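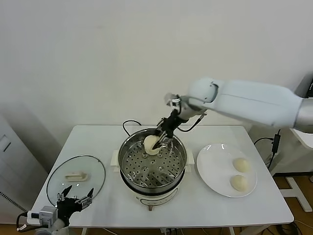
Two arms, one steamer, and me being difficult about it

I said in October that I would believe in the bun robot when it had lifted a bun. It has now lifted a bun, so I owe Joon-young Jang a pint, and he has reminded me of this more often than I'd like.

For anyone new, I rent a bench at Clurley, the shared workshop behind the bus depot. Joon-young and Da-eun Yeo have been building a two-armed machine there on evenings and odd afternoons. The arms came second-hand through Sterex, with one wrist joint that clicked and no manual. The software is a thing called Plirkach, which Da-eun writes herself and which crashes if you unplug the wrong laptop. The job they picked is to take the lid off an electric steamer, move the buns onto a plate and put the lid back. I can do that half asleep. My complaint from the start has been that nobody at Clurley was short of a way to get buns out of a pot.

Still, I spent nearly 9 hours watching them on 15th April and I took notes, mostly to use against them.

What it's bad at

Speed, for a start. A full run takes the better part of 15 minutes when it goes well. The arm comes over, stops, thinks, drops a bit, stops again. If those were proper hot buns you'd be eating them cold. We were using shop ones from Seok, straight from the bag, and by the afternoon they had been gripped so many times that I wouldn't have fed them to a dog. 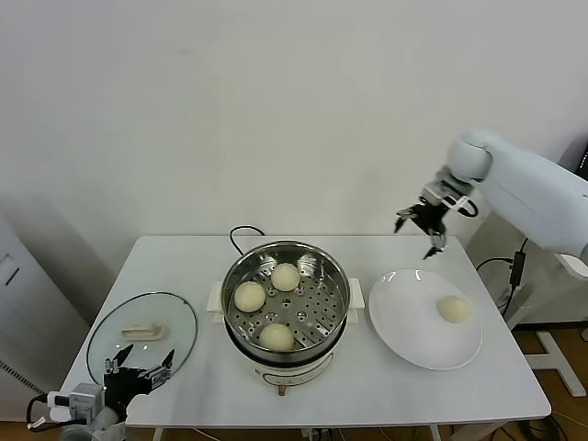 Then there's the pinching. Two stiff fingers and a soft round bun are a poor match. Too wide and the bun stays put, too tight and it gets a waist. Da-eun has been turning the closing force down a little at a time, and there's a page in her notebook that is just numbers with most of them crossed out. I suggested tongs. I suggested a spoon. I was told, politely, that the fingers were staying.

The tray doesn't help either. It's shiny metal full of holes, and Plirkach has a habit of deciding that a bright patch is the edge of a bun. We moved the lamp. We moved it back. Joon-young hung a bedsheet over the window, which did more good than two weeks of code, though he disputes the two weeks.

The lid, which I did not expect to care about

Here I have to be fair. The lid was the part I'd have bet money against. It's glass, it's see-through, and a camera that can't make up its mind about steel has no business with glass. Their answer was to ignore the glass completely and only look for the handle, which is cream plastic and a decent size.

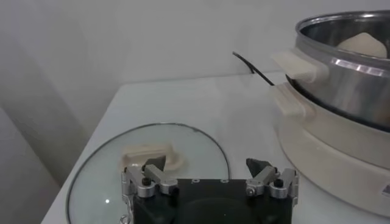 Left gripper open at the lid handle, steamer on the right.

Out of 29 goes at the handle, I wrote down "missed" beside fewer than I'd hoped to. One of the misses was my fault for leaning on the table. I still think it only works so long as the lid sits more or less where they left it, and when I asked whether I could turn it round and try again, there was a pause I enjoyed very much.

Would I have one at home? No. Setting up took longer than lunch, and the cables want a room of their own. Anyone who tells you a machine like this is a year off doing your kitchen should be made to sit through a whole afternoon of it, on our stools. 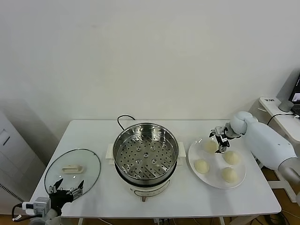
I did ask Joon-young what it would cost to add a sauce step. He said he'd thought about it. Da-eun said he had not, and that he was not to, and went back to the wrist that clicks. It still clicks, by the way. They've had the cover off and found nothing loose, so if you've owned one of these older arms and know what that noise is, leave a comment. I'm back at my own bench next week with a chair that needs gluing, and I'd like to hear something other than clicking while I do it.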